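Questions I get about the home wine corner

Updated August 19, 2021

Do I need a special table for this?
Nope! Mine is gray with white veins all over, and the white drips don't bother me one bit. I clear a spot, lay the bottle down on its side and sort out whatever small stuff has piled up before anything goes in the rack.

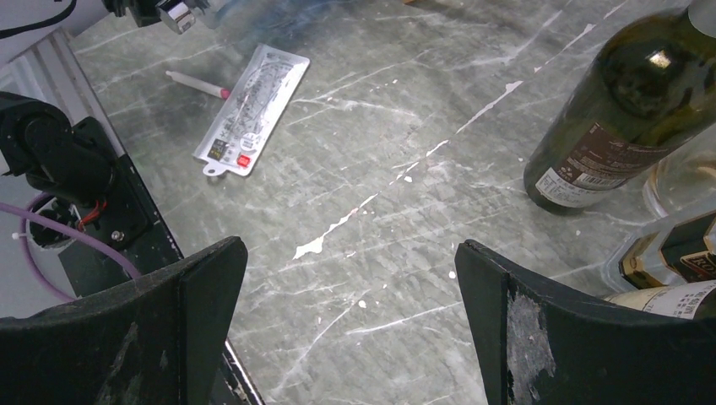 A reader going by Wutix wrote in to say that laying a bottle down only matters if it has a real cork, and that screw caps can stand in the pantry for years. Fair point! I lay mine all down anyway – it's habit by now.

How many bottles do you keep?
I keep a notebook (yes, really) and the last entry was number 166. Almost 31 of those came from Prastamton, the little shop I keep going on about. Most got drunk, obviously.

Which rack should I buy?
Any one with square cubbies that fits your spot. Measure first, because I didn't, and my first one went back in October.
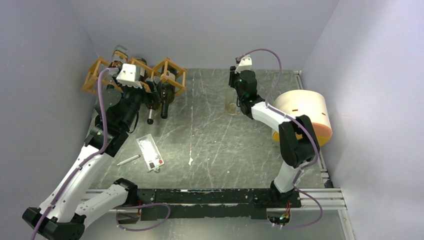 Glasses are the other thing people ask about, and I'm no snob there. One good clear one that you like holding is plenty to start with. I keep mine standing upright on the same surface as the rack, so everything's within reach when I finally pick a bottle. Wash by hand, dry with a soft towel, done.

Can light and dark bottles go together?
Sure – I mix them. Just keep the whole rack away from the stove and the sunny window.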